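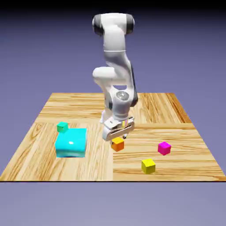
Wurnar in sim, arm over the orange cube. 25 px of sleep, send tea

ok quick one on the Kordestani runs. 1,434 demos, all simulated, policy gets two views: one of the table, one from the wrist

wrist view is mostly backdrop when the hand's pointing away from the table. just fingers and purple. we thought that would be dead weight so we droped those frames
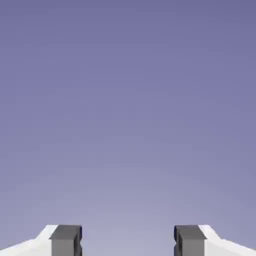 bad idea. success fell on 3 of the 9 tasks. put them back, retrained on 1,000, numbers recovered. no clue why yet

Samley split next, then the Grostavau baseline. plots when teh cluster lets me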